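Workshop Tips: Software Habits for a Two-Arm Bench
Posted by Rawan Awwad, July 22, 2025

These notes cover the software side of a small bench with two arms and a camera at each wrist. They assume the arms are bolted down, the controllers talk to the computer, and someone can reach the stop button. Vundo is our planner and Brisell is the logging tool, but most of the tips carry over to other packages.

Before the first run

1. Start the cameras before the arms. A camera that comes up late gets the wrong index on our system, and the left view then ends up feeding the right arm's controller. Check by waving a hand in front of each lens and reading the name on the preview window.

2. Lock exposure and white balance. On a white tabletop, auto exposure drifts whenever a dark gripper or a dark part fills more of the view. Set both by hand with the grippers in their normal working pose.

3. Save one still per camera with the fingers open and the table clear of parts. Brisell compares later images against it and flags a camera that has been bumped.
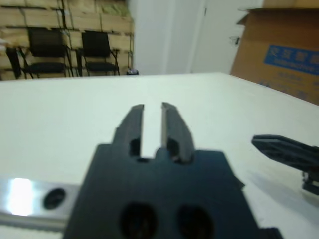 Keep the still in the same folder as the calibration file, and replace both together. An old still with a new calibration will pass the bump check and still put the fingers in the wrong place.

Masks and backgrounds

4. Mask the gripper out of its own view. The body and fingers keep nearly the same place in a wrist image, so one mask per finger opening is enough. We store three: closed, half and full. Without a mask, our part detector reports the finger tips as small dark parts.

5. Crop at the far table edge. Chairs, crates and desks past the edge add nothing to a grasp, and they move between sessions. Compute the crop from the table plane and the wrist pose. A fixed row number works only until the wrist tilts.
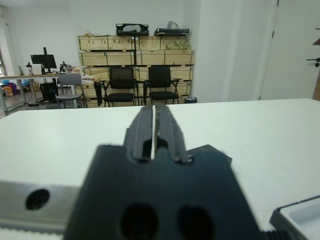

Wrist view with the room past the table edge. Everything beyond that edge gets cropped.

6. Treat shiny metal as unknown depth. Glare on a bracket or rail can come back as a hole in the depth map, and the planner will try to route through it. Fill those pixels from the arm model.

Finding the part

7. Drop blurred images before pose estimation. Score sharpness on the crop around the part only, because the gripper can stay sharp while the table smears. Our cutoff is 52 on the Brisell scale. Set yours from a slow pass over a part that isn't moving.

8. For a rectangular part, report the long axis and allow a half-turn either way. Forcing a single heading makes the wrist spin 180 degrees for no gain. Trefor Kneath added this to our grasp node in April, and it removed most of our cable snags.

9. Keep partly hidden items in the list. If a finger covers half of something, carry its last full outline forward and mark it stale. Deleting it lets the planner treat that patch of table as free.
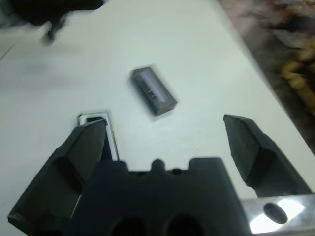

Planning with two arms

10. Give each arm a zone, and make the middle a locked resource. An arm requests the lock before it enters and releases it after its wrist has cleared the line. Set a timeout of 300 ms on the request, then hold position and ask again.

11. Attach a held part to the arm model as soon as the grip is confirmed. A box in the fingers sticks out past the finger tips, and the collision check has to know that. Detach it only after the fingers report open.
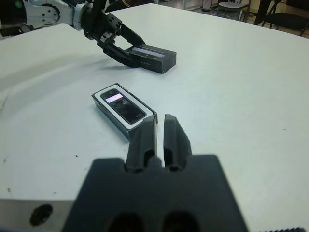
The same goes for parts lying near the other arm's fingers. Add each one as an obstacle with 5 mm of padding, and shrink the padding only for the arm that is assigned to pick it. Siebe Van Loon's script does this from the task list, so there is no flag to set by hand.

12. Slow down close to the table. We cap speed for the last 40 mm of any descent and leave the rest of the path alone.

Logs

13. Stamp images and joint readings from one clock. If the offset between them changes during a run, discard the run.

14. Write the software version, mask names and crop settings into every log header. Hala Zein once spent two days on run 893 before finding that it used the half-open mask throughout.

15. Replay a failed grasp in the simulator before changing any gains. Check the calibration date first, then the mask, then the clock offset.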